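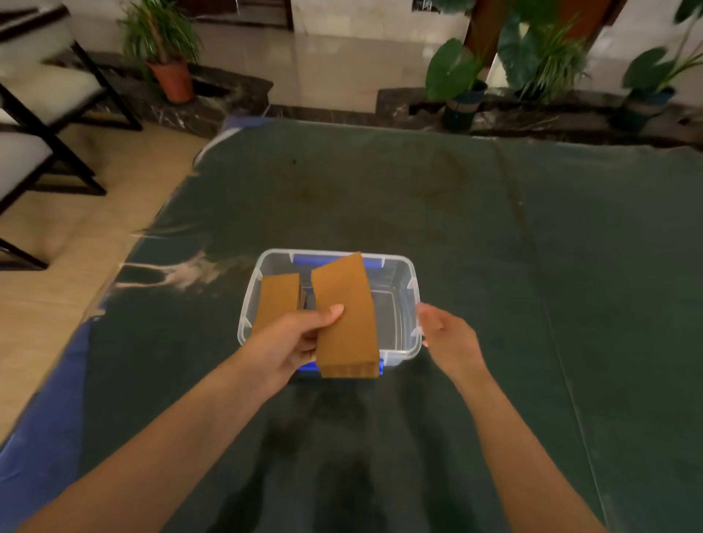

Do cardboard dividers earn their keep?

The Waltelside swap table has gone mad for cutting up old boxes. The claim, repeated in these pages in July by people who should know better, is that a clear tub with clip fastenings and a few bits of corrugated card will sort out any drawer's worth of clutter. I have my doubts.

Card stood on end in a tub leans, then slides, unless it's cut to a snug fit. Mine lasted 14 days. The Mellov leaflet says to use two thicknesses together, and I'll grant that a thick wad of the stuff, gripped edge-on with all the wavy bits showing, feels a good deal sturdier than a single sheet.
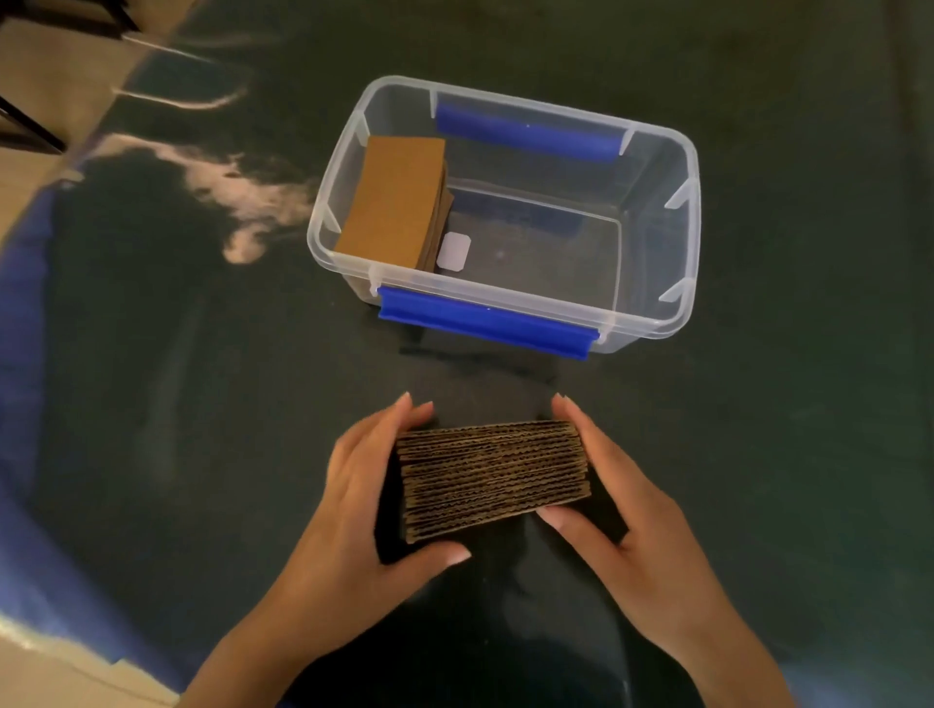

It also eats up room. Stack enough layers to stop the wobble and you've filled a fair slice of the tub with cardboard, and you still have to find somewhere for the batteries. Keep it out of the shed too, where card goes soft by autumn.

If you want to try it, offcuts are free from the Azar hall on Fridays. Bring your own scissors.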